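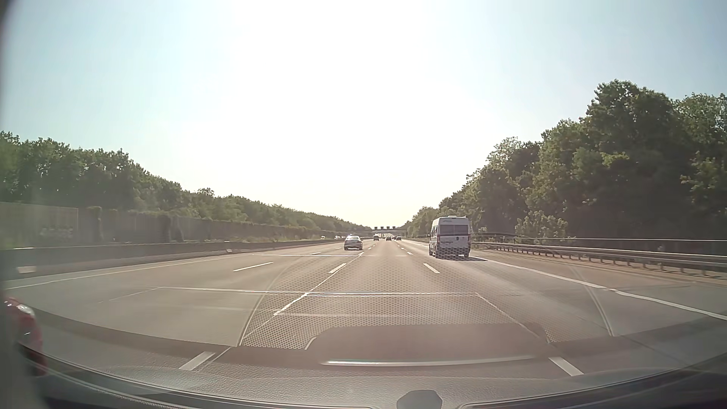
Figure 1. Sun glare over the carriageway, white van in the right-hand lane.

Does Low Sun Change How Drivers Use the Lanes?
Group report, Transport and Society
Kazimiera Kwiatkowski, Berhanu Admasu, Gráinne Lenihan
Submitted 14/02/2021

1. What we were asked to do

The unit asked each group to take a common claim about driving and test it with whatever we could get our hands on. Ours came from a road safety leaflet handed out in class, which said that drivers "naturally" slow down and leave more room when the sun is in their eyes. We doubted it from the start, and readers should keep that in mind.

2. Why we doubted it

The leaflet gave no source. Berhanu emailed the address on the back and got a second copy of the leaflet. Mulugeta Chala, who tutors the unit, pointed out that "leave more room" could mean anything from one car length to five, and that a claim that loose is hard to get wrong.

There is also the matter of what glare does. In Figure 1 the sun washes out most of the middle of the sky, and the overhead sign panels in the distance are dark rectangles with nothing readable on them. The van and the sedan are still plain enough. If a driver's view is anything like this (and a photo is a poor stand-in for an eye), the signs go well before the nearby traffic does. A driver who can still see the car in front may feel no need to slow down at all.

3. Method

We watched traffic from a footbridge in December, in 2 sessions of the same length, one with the sun high and one with it low. We wrote down lane changes and made a judgement of following distance: close, medium or far. Gráinne and Kazimiera judged separately and compared sheets afterwards.

The comparison was humbling. They agreed on "close" nearly every time and on "medium" hardly ever. We dropped the middle category, although doing that after seeing the results is poor practice and we would mark another group down for it.

4. What we found

Of the first 100 vehicles in each session, the low sun session had 6 fewer lane changes. We do not think this means much. Traffic was lighter in the evening, so there was less reason to overtake, and we had no way of separating the two.

Following distance showed no difference we would defend. Vans and cars looked the same to us, though Kazimiera still thinks the vans sat further back. The sheets don't support her.

5. Problems

No speeds were measured. Fasil Tilahun in the year above offered us his spreadsheet for working out speed from lane markings, but it needs the length of the painted lines and we weren't prepared to guess that. Both sessions were in dry weather on one stretch of road. We also knew which session was which while judging — a fault we can't fix afterwards.

6. Where that leaves the claim

Unproven, in our view. Our data can't show that drivers ignore glare, and we aren't saying they do. A proper test would need measured speeds, matched traffic levels and people judging distances without knowing the sun's position. Until somebody does that, the word "naturally" should come out of the leaflet.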